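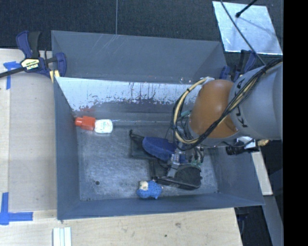

Week 4: Sorting a Mixed Bin

Hi everybody, and welcome back! These are my notes from Tuesday for the Household Materials course, tidied up a little so you can use them for the worksheet. If you missed class, read the whole thing before you start (it's short, I promise).

We're still on the question from last week: when you tip out a bin of odds and ends, what do you sort by first? Most of you said color. I love color, but look at what it does to you with a gray metal bin like this one. The red and white bottle pops right out, and so does the little blue plush toy by the front wall. Then you get to the black things and you slow way down. There's a thin, mesh-like pouch with something dark blue and fuzzy lying right on top of it, and if you sort by color in a hurry you'll grab the two as one item. I've done it plenty of times myself!

So try material first. My piles go like this:

Hard and smooth: the bottle. Lay it down and it can roll, so it gets its own tray.
Soft and stuffed: the plush toy.
Fuzzy: the dark blue piece. Slipper? Brush head? Write "fuzzy, unsure" and move on.
Thin and floppy: the pouch.
Not sure yet: the black item with the rounded end, a shoe or maybe a fabric case. Pick it up before you decide.

A word about shiny walls. The bottle throws a blurry red reflection onto the metal above it, and a quick glance can turn that into a second red thing. Check the floor of the bin, then the wall.

The Drunby handout uses a list of 400 everyday items, and the Hayashi reader has 773. You don't need either one by heart. Keep the Drunby list next to you while you work and borrow its words when you get stuck.

For next time: fill a bin or a deep box at home with whatever's in your hall closet, sort it twice (color, then material), and write half a page on where the two sorts disagreed. Worksheets go in the Neselano folder by noon. Bring a pencil and one soft thing you don't mind passing around the room.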